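Low flow at the bathroom tap, part two

The aerator was clean, so the restriction had to be upstream. 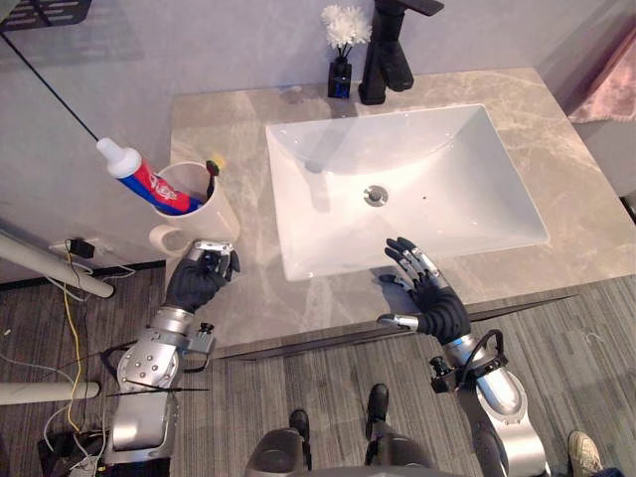
I started with a bucket test at the hose bib outside, which sits before the pressure regulator. It filled at the rate I remember from when we bought the house. The tap in the downstairs bathroom did not. Static pressure on the laundry connection read 72 psi with everything closed and fell hard as soon as a second fixture opened. Good static and poor dynamic pressure usually means a partial blockage, and in a house this age I would look at the shutoff valves first.

The valves here are Pluline quarter-turns, installed by the previous owner. I closed the main, drained the line from the lowest point and took the cold side apart. The ball was fine. The screen on the inlet was packed with gray scale, which crumbled when I pressed it with a fingernail. Hot side the same, only worse.

Joar Vik, who plumbed the addition, thinks the scale dates from the water heater swap in November. He says a new heater disturbs whatever has settled in the old pipe and it travels until something stops it. I have no way to check that, but the timing fits.

Both screens went into white vinegar overnight – a jar each, so I could keep hot and cold apart. By 7 in the morning most of the scale had dissolved, and an old toothbrush removed the rest. New fiber washers on reassembly. The old ones had flattened and I don't reuse them.

Flow is back to normal on cold. Hot is better but still below what the kitchen gets on the same branch. I suspect the elbow behind the wall, where copper meets a short length of galvanized that should have been removed decades ago. Desteck sells a transition fitting that would do it, but the job means opening drywall – and I want to price the whole run before I cut anything.

Meter reading before I started, for my own records: 1,289. I'll take another in a month.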